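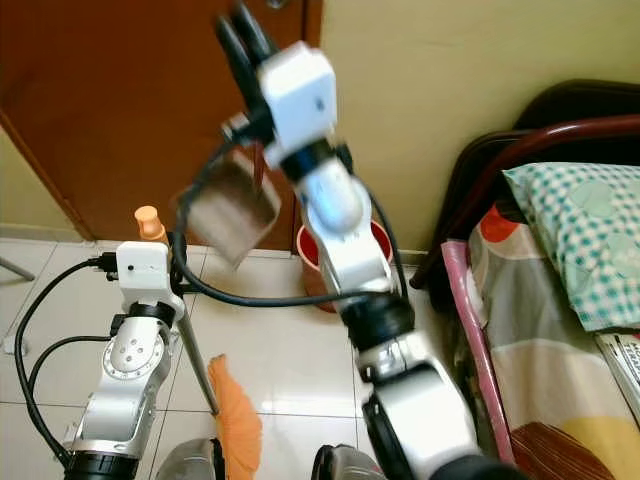

Notes on the spring clean at Tulcombe

The workroom at Tulcombe is cleaned in full twice a year, in April and again before winter. The second clean of this year was completed on 25 November 2023 under the direction of Josiane Arnaud, to whom I am grateful.

The order of work was unchanged. Dusting comes first, from the upper shelves down, and floors are left until last. A fluffy duster remains my preference for ledges and lamp fittings - cloths are kept for the tables. Small items found on the floor are placed in one of 6 labelled trays and sorted the following morning.

Walid Sleiman has asked that dusters be shaken outdoors in future and hung by the side door. I support this request, and the written routine has been amended.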